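A demonstração da Oltex estava marcada para as nove e começou quando acabou o café. Éramos poucos na sala, quase todos da câmara, e eu tinha ido no lugar do meu chefe, que não acredita em máquinas e acredita ainda menos em manhãs.

O Vustis, disseram-nos, era um robô de entregas. Vimo-lo numa prateleira, desligado, do tamanho de uma mala de porão. Quem ia trabalhar era o programa dele, dentro de uma cidade chamada Privero, feita de raiz no computador.

- Tem 95 por cento de êxito - disse a engenheira.

- Em que ruas?

- Nas de Privero.

Escrevi isso no caderno e sublinhei. Ela explicou que o Vustis já tinha feito 200 percursos naquele bairro, que aprendia com cada um, que em fevereiro estaria pronto para os nossos passeios. Pensei nos nossos passeios: a calçada levantada pelas raízes, as carrinhas em cima do lancil, a minha mãe com os sacos.

- E chove, em Privero?

- Na próxima versão.

Apagaram a luz e o ecrã acendeu-se.

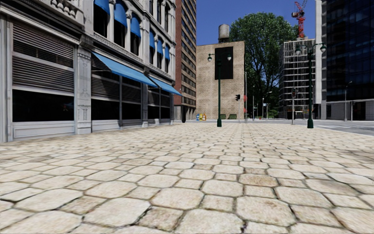

Privero, o passeio largo antes do cruzamento.

Era bonita, a cidade. Toldos azuis, candeeiros de dois braços, uma árvore enorme, e um céu sem uma nuvem. Procurei alguém a quem entregar uma encomenda e não encontrei.

- Onde estão as pessoas? - perguntei.

- É um módulo à parte - disse ela, e passou-me a tabela de preços.

Dobrei-a em quatro e perguntei se ainda havia café.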